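An afternoon at the Tastadbridge joiners' open day

We came by the slow bus, Lindsay and I, and were given tea before we'd got our coats off. Thaís Conceição has run the workshop for 13 years and still greets everyone at the door, bless her.
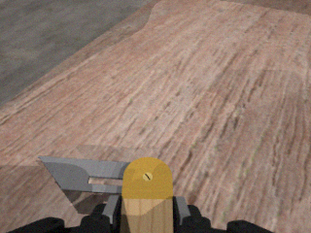 The timber store

My favourite part, I must say! It smells of resin and old rain, and Valdis let us lift a plank of oak that had been drying since December.

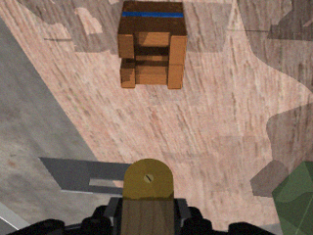 He told us his grandfather paid for his first saw in eggs, and I could have listened all day.

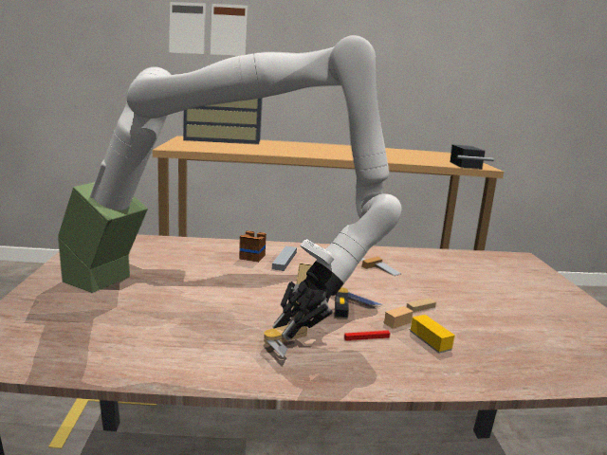
Picture: Majdi Dabbas

We stayed for plum cake and missed two buses home.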